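Home Opinion Workplace Letters Subscribe
Opinion
A place for small things
By Kulsoom Arain
4 Jun 2020
16 comments | Share

Every shared workshop, school laboratory and office stationery room contains at least one unit of small drawers. It is normally among the cheapest items in the room and it receives very little attention in any budget. I wish to argue that it deserves more, and that institutions which neglect it pay for the neglect elsewhere.

I served for several years on the stores side of Grimshaw, a training centre for repair trades. In that time we replaced benches, lighting and a heating system, each after long discussion. The drawers were bought on a single order form and signed for in a minute. Yet a trainee might open them 30 times in a morning and touch the heating controls never.

When Adeel Rana took over the stores, he asked for every loose fastening in the building to be gathered and sorted. The final inventory ran to 698 kinds of item, many of them held in jam jars, envelopes and the lids of other containers. Staff had been ordering new washers while old ones lay in a cupboard two rooms away. The fault did not lie with the staff. They had been given no clear place to look.

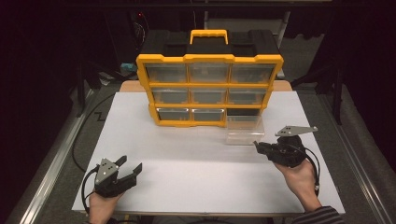
The usual remedy is a labelling scheme, and labels are useful. They are also where most schemes stop. A label tells a person what ought to be in a drawer; it does nothing to bring the drawer back once it has been carried to a bench. Our own losses were seldom of single screws. They were of whole drawers, taken out in good faith and left beside a vice or on a window sill until the contents had been mixed with something else.

I therefore favour a plain rule – the drawer goes back before the part is fitted. Boglárka Takács, who taught the evening course, objected that this slowed her learners down, and she was right. It did slow them, for almost a fortnight. After that the habit held, and the complaints about missing stock fell away.

I would also ask those who purchase such units to choose clear drawers where they can. An opaque drawer must be opened to be checked, and people in a hurry do not check. A clear one can be read from across a bench, and an empty one reports itself.

Grimshaw will review its storage in July. I have asked that the drawers be placed on the agenda as an item of their own, ahead of the new shelving.

Share this article | 3 shares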